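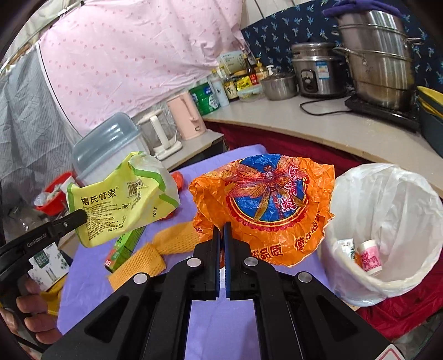
4.2 Handling soft packaging

Jomis was assembled on a shared bench at the Itcombe workshop, and most of its early tasks involved rigid things: mugs, jar lids, blocks of scrap pine. Those went well enough that we were keen to try litter. Empty food packaging is a wonderful test for a home-built two-arm machine. It weighs almost nothing, it takes a new shape each time it is touched, and everyone who uses the workshop kitchen has plenty to spare.

The task is easy to state. Each wrapper is picked up off the table, carried to the bin and let go. Demonstrations are given with a hand-held gripper on each side, and only the jaw positions and opening widths are passed on to the controller. Figure 3 shows two wrappers held at once, an orange one pinched along its lower edge between blue-faced jaws and a yellow one in the gripper to its left, with the lined bin at the right of the table. We were delighted by how much useful variety there is in a single tableful of this stuff. Creases catch the light differently from one grasp to the next, printed colours run right up to torn edges, and a translucent section of film can take on the colour of whatever lies behind it.

We recorded 173 demonstrations over August evenings and kept 139. The rest were dropped when tracking was lost on one side, usually with the two grippers crossed. Fingertip force was not logged in this round. For a stiff object we would have missed it badly, but with film the opening width alone carries a surprising amount of information, because the jaws come very nearly closed once the material is between them.

The jaw pads on Jomis itself went through 2 versions. The first was cast from leftover silicone in a printed mould and was lovely to look at, though film tended to cling to it on release. The second has shallow ribs running across the pad, cut with a hobby knife while the casting was still in its tray. Release became much more dependable, and we have used the ribbed pads in everything reported from here on. The mould files are in the Flumitus repository alongside the wiring notes, and the pads can be poured and trimmed in an evening.

Crumpled wrappers are still harder than flat ones. Jomis tends to aim for the visual middle of a wrapper, where a person would go for an edge or a raised fold. A bias toward edges, added to the grasp proposal step described in Section 3.4, moved many of its attempts to better places. We plan to extend the set to up to 1,000 demonstrations before retraining, with more foil and more cardboard sleeves in the mix.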